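Carari Small Parts Storage

Drawer cabinets, spare drawers and dividers for the workshop, sewing room or office. All items are sold singly and can be mixed in one order.

Carari cabinets are made for screws, washers, beads, buttons, fuses and the other bits that end up loose in a tin. Each cabinet stands on a shelf or bench. The larger Camby model can also be fixed to a wall using the two keyhole slots in the back panel. Wall screws are not supplied, as the right type depends on your wall.
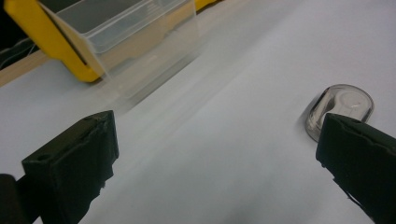
Drawers should be filled evenly. Put heavy items such as nails and bolts in the bottom row and keep lighter items at the top. Every drawer has a small stop at the back. To take a drawer out fully, lift the front slightly and pull. To put it back, tilt it the same way and push until it passes the stop.

Cleaning: wash drawers by hand in warm water with washing-up liquid. Do not use a dishwasher, white spirit or thinners, which will cloud the plastic.

Choosing a size

Camby: our largest cabinet, for a fixed place in the workshop. Weight when empty 1,559 g.

Chege: carry cabinet with a top handle. Weight when empty 578 g. Check that all drawers are shut before lifting, and keep it upright when carrying.

Zitumitz: open trays without a cabinet, sold in pairs. They stack when full and nest when empty.
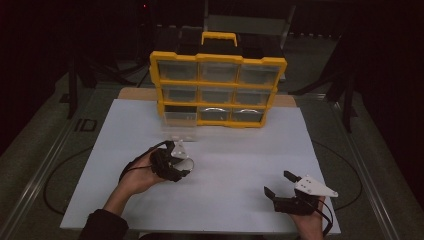

Nine-drawer cabinet with yellow frame, clear drawers and carrying handle.

Labels and dividers

Label sheets fit all current drawer fronts and can be written on with pencil or ballpoint. Dividers slide into the grooves on the drawer sides. Older drawers without grooves will not take them.

Spare drawers

Spares are kept for all current models. Please measure the width of your drawer front before ordering, as the Chege drawer was made slightly narrower until September. If you are unsure, send the measurement to Jonas Trummer in our parts department and he will confirm the right one.

Trade orders

Prices for 1,000 drawers or more are on request. Contact Vidar Vik in trade sales.

Page last updated April 3, 2025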